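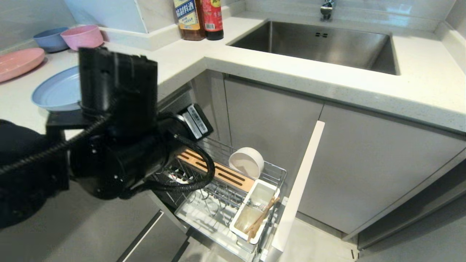 Teaching by Demonstration
Notes for Session 4
Mitsuko Hirano

Read these before the practical. The notes from last November are still in circulation and are wrong about the clutch pedal.

1. Two ways of showing

There are two ways to show an arm what you want. You can take hold of it and move it through the job yourself, or you can sit elsewhere and drive it with something in your own hands. The first is called kinesthetic teaching, a grand name for pushing. The second is teleoperation.

Pushing is cheap and you feel every contact. If the fingers touch the wire of a dish rack, your wrist knows before your eyes do. The trouble is that you are standing in the kitchen too, and your elbow ends up in the wrist camera's view. A policy trained on such recordings may come to regard your cardigan as part of the task.

Teleoperation keeps you out of view and takes away your sense of touch in exchange. Most people press too hard for the first hour. Some go on pressing too hard for the whole term, and their bowls are replaced out of the course budget.

2. Why dishes

Students ask every year for something more glamorous. A pull-out dish basket in a lower cabinet has nearly everything that makes manipulation awkward. The arm must reach down past the worktop and stay clear of the open door. The rack is chrome, so depth readings off it are largely fiction. A bowl on its side offers a rim to pinch, and the rim is seldom facing the way you would like. Chopsticks leaning out of a holder are thin, and easily knocked by a wrist whose driver is watching the fingers.

Watch the cable as well. A coiled cable round the joints will find a wire basket sooner or later. Plan the approach so that the slack stays on your side of the rack.

3. What makes a usable demonstration

Start from the home pose. Move at a steady pace. Do one thing, finish it, open the fingers, withdraw. If you miss a grasp, back off and try again without stopping the recording; recoveries are worth having and the model gets few enough of them. What we don't want is the long pause in which you consider your options. The machine will learn to consider its options too, and it has none.

Vary the bowl's position between takes. The Troten set has 577 episodes, and for most of them the bowl went back to the same spot, by a careful person who believed they were helping. The resulting policy was excellent at that spot.

4. Labels

Mark each episode as success, recovery or failure. "Sort of" was used 70 times last year and is no longer accepted. Keep the failures. Hattori, in the course reader, argues for throwing them out; Starkotov argues for keeping them, at greater length. You should be able to give both sides.

5. Before the practical

Book a slot on the Wurnik rig through the course page. Morning slots go first. Each pair records until both people have driven. Swap over when your shoulders creep up towards your ears — your partner will notice before you do.

Bring one written paragraph on this question: if two drivers reach for the same bowl from opposite sides, and both do it well, what does a model that averages them do? Sketches are welcome.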